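Ticket 2596
Product: Brillport two-slot toaster, cream
Category: Small kitchen appliances / does not release toast
Status: Open, waiting for customer

First message

Hello, I write about the toaster I bought from the Ammont store in June. The lever goes down and stays down, the bread becomes brown, but when it is finished the toast does not come up properly. Sometimes it stops halfway and I must pull it with my fingers. With the knob at 6 it is worse than at the lower settings. I have unplugged it and emptied the crumbs, and the problem remained.

Reply from Pelletier Appliance Support

Thank you for your message. Please tell us what bread you use, how thick the slices are, and if the toaster shares a power bar with another appliance. A photo of the toaster with the bread in it would help us.

Second message

The bread is ordinary white sandwich loaf from the supermarket, and also a thicker one from the Trititz bakery. Both give the same result. I use no power bar, the cord goes directly to the wall. The kettle is on a different outlet.

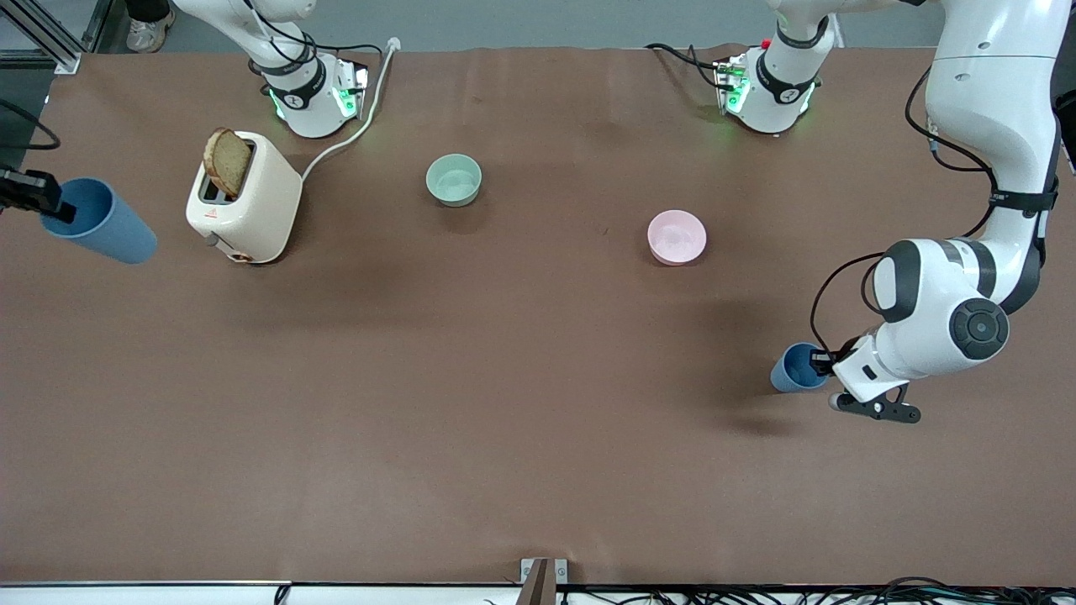
I made more tests this morning, always with one slice, and I waited until the toaster was cold before each one.

Test 1, knob at 3, sandwich loaf: toast came up, colour is good.
Test 2, knob at 6, sandwich loaf: lever released with the usual click, toast stayed low. I pressed Cancel, no change.
Test 3, knob at 6, no bread: lever went up completely, fast.
Test 4, knob at 6, bakery loaf: same as test 2, and the crust touched the wire guide on one side.

So I think the spring is strong enough and it is the guide which holds the bread. I did not open the casing, as the booklet says the warranty of 300 days is then finished.

Reply from Pelletier Appliance Support

Thank you, these tests are very useful. We agree that the guide may be bent. Please unplug the toaster, let it cool, and look into the slot with a flashlight. Both wires should stand straight and at equal distance from the bread. Do not push them with a knife or fork.

Third message

I looked. The wire nearest to the knob leans inward at the lower part. The other one is straight. I would prefer a replacement to a repair, if it is possible. I still have the receipt from Ammont but not the box. Can I send it in another carton?

Reply from Pelletier Appliance Support

Any strong carton is fine. Please write the ticket number on the outside, put paper around the toaster and include a copy of the receipt. The return label is sent to your email.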